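Re: two-finger gripper clearance at the test fixture
Oct 7, 2018

> We are picking a gripper for the Bikby station and are down to 2 candidates,
> the Clovine two-finger and the Zaner parallel jaw. Both will hold the board.
> My worry is getting in and out of the fixture with the lid open. Has anyone
> on the list run either one in simulation against a hinged lid, and if so with
> what camera placement? A single wide view told us almost nothing when we
> tried it here.

We ran both last month, in simulation only, so weigh this accordingly. The controller was Meesuk in both cases, with the same arm model, the same mount position and the same approach path. Only the gripper model and its tool center point were changed between runs.

Short version: we kept the Clovine. The Zaner closes more squarely, but its body is wider at the mounting end, and that part meets the lid before the fingers reach the board. You can get around it by turning the wrist, at the cost of a longer path and a joint closer to its limit. The Clovine went straight down on most approaches.

We logged 3,386 approach attempts over the two models. The planner was allowed 2,000 iterations per attempt before it counted as a failure. Nearly all the Zaner failures were lid contact. The Clovine failures were mixed, and a good part of them came from a bad tool offset that I had entered myself. I fixed the offset and reran only the affected batch, so the totals are not as clean as I would like.

On cameras, I agree about the single wide view. We kept two wide views from slightly different positions and added a close one looking down on the fixture. Clovine model in the renders: 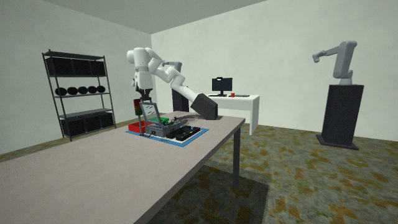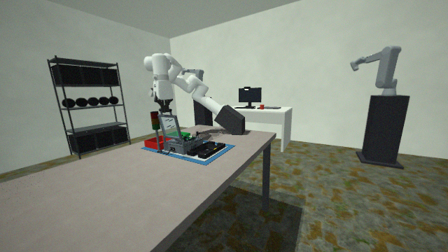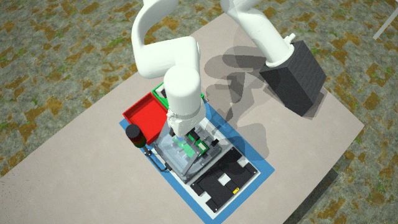 The wide views are good for checking the elbow and the upper links against the rest of the cell. For finger clearance I used the close view almost exclusively. Its weak point is that the wrist can hide the fingers at low heights, so do not depend on it for the last part of the descent. Log the minimum distance between the collision meshes and read that instead. We sampled it every 16 ms, which was fine at our approach speed but would be too coarse at anything much faster.

Two settings to check before you compare numbers with ours. Meesuk pads collision meshes by default, and the padding applies to the tool as well as the fixture, so a narrow gap gets charged twice. We turned it off for the tool and left it on for the fixture. Also, the lid has to be a separate body. If it is merged with the housing, the convex hull fills the space under the open lid and every approach fails.

I have not tested grip force or slip on either model. The contact parameters we have for the board are guesses. We plan to put the Clovine on hardware in December, and I will post the measured clearances to this thread.

If you can send the hinge angle you are using at Bikby, I can rerun both grippers with it.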